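Cell 2 notebook, Losilgate workshop
21st October
Written by: Salamatu Ayaaba

Continued from the previous page. The left arm still drifts when it stands in hold, so today I left the software alone and did the mechanical side first, as Demchenko proposed. I write everything in order, also the parts which gave nothing, so that the next person does not repeat them.

Before start: power off at the main switch, both arms supported by hand and lowered to rest. Please, do not switch off while an arm is stretched out. There is no brake in the shoulder and it comes down quickly. I have a bruise from January which reminds me.

Base plates. I checked all the bolts between base plate and rail, both sides. Right side good. Left side, the rear inner bolt turned by a quarter with almost no force. The others on the left were tight. I took the loose one out, cleaned the thread, put a small drop of thread lock and tightened it to the same mark as the others. Then I pushed the arm sideways at the elbow, with the power still off, and the small click that I could feel last week was gone. I think this was one part of our problem but not the whole of it.

I put new paint marks on all the bolt heads, in yellow. The old ones were white and half of them had rubbed away. If a yellow line is broken, the bolt has moved, and please write it here with the time.

Cables. The clips on the left upper link had slid towards the elbow, so the cable was pulled short at the wrist whenever the gripper turned fully outwards. I opened the clips, gave more length to the loop above the gripper, and closed them again. The rule I used: turn the wrist by hand to both ends, and at neither end may the loop become straight. On the right arm the loop was already long enough – perhaps a little too long, it can touch the table cover when the arm is low. I left it. If somebody sees it catching on an object, shorten it by one clip and not more.

The cables under the bases I did not tidy. I know it does not look nice. Last time we tied them up tightly, the plug on the left board worked itself half out, and we lost a full afternoon looking for a fault in the wrong place. They stay hanging until we have the angled plugs from Civola. The order is placed, no date yet.

Power on again. Both arms were found on the bus at the first try. Error counter reset to zero on both.

Zero position. I ran the homing with the metal jig, left arm first. Shoulder and elbow came back to the same numbers as in the setup sheet. Wrist rotation on the left was out by 3 steps, which I corrected and saved. On the right nothing to correct. The file is saved under number 803 in the shared folder. The old file is still there, please do not delete it before the end of the month.

Hold test, left arm, gripper empty, stretched towards the middle of the table, 400 seconds. Before the work of today it sank enough to see with the eye. Now the pointer moved less than the thickness of its own line. I repeated it once with the same result. Right arm the same test, no movement that I could find.

After this I put the cork board back in, the one with the salmon-pink frame, and brought both arms to the start pose for the board task. Left gripper over the cork, right gripper at the corner of the frame. I set the board slightly turned on purpose. In the straight position the old program works even with a bad zero, so it is a poor test.
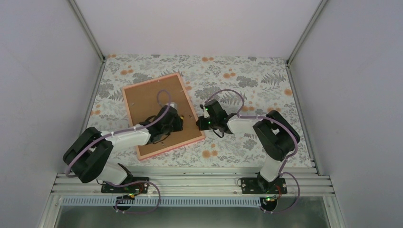

Both arms at the start pose, cork board turned on the patterned cover.

First approach with the right gripper, slow speed: the fingers arrived at the corner of the frame without touching the cork. Second approach, normal speed: also good, but there is a small shake when the arm stops. I hear it more than I see it. It could be the speed ramp, which Ikis changed for the other cell and which was maybe copied to ours together with the rest of the settings. I did not change it today. I prefer to change one thing and look at it for some days.

Table cover. It was smoothed and fixed again at the back edge, where it had started to lift. Please do not replace it with a plain one without telling me, the present set of recordings is made with the flower pattern and we want it to be the same until the end.

Still to do:
Compare the speed ramp with the file from Ikis.
Angled plugs, both boards, when they arrive.
Check the yellow marks after 2 full days of running.
Find the cover of the right cable channel end, I looked in the drawer and in the grey box, it is in neither.
Ask Demchenko if the torque value in the setup sheet is for dry thread or with thread lock. I used the value as written.

Added later: repeated the hold test on the left with the arms warm, after the board task had run for a while. Still good. Both arms lowered to rest, main switch off, key is back on its hook.

S. A.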